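Pidari Charcoal Table Cover

Product number 383. Supplied by Altdale Furnishings.

The Pidari table cover is a dark charcoal fabric cover intended for work tables, display counters and sorting areas in schools, libraries, shops and offices. It gives a quiet, even background for small items and softens the sound of objects being set down. The cover is supplied flat and may be used on either side.

The fabric has a soft, slightly raised surface. It is sold by the piece in two widths, and customers who require a different length are asked to state this when ordering. Edges are finished at the Zelau workroom before dispatch. A cutting charge applies to orders of fewer than 20 pieces. 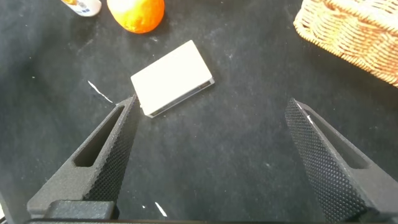
Colour and surface are the two matters on which the sales office receives most enquiries. The Pidari cover is available in charcoal only. Pale and brightly coloured articles stand out well against it, as may be seen with the flat white box and the orange, and the outline of a thin item remains clear even where it casts a soft shadow. Customers should note that a dark fabric of this type will show lint, and that small white specks are to be expected in daily use. Some variation in tone may also develop where a cover is handled often.

Care

Brush the surface with a soft clothes brush or a lint roller. Covers may be washed at a low temperature with similar colours and should be dried flat. Bleach must not be used. Ironing is not recommended, as it may flatten the surface.

Ordering and delivery

Orders are accepted from institutions and from private customers. Stock is held at the Altdale warehouse, and goods ordered before noon on a Monday are normally sent out the same week. Fabric samples are available on request and need not be returned. Unused covers may be returned within 57 days, provided that they have not been cut to a special length.

Enquiries concerning special lengths should be addressed to Halfdan Briem in the sales office. Repairs to edges are carried out by the Vigfúsdóttir workshop and are charged separately.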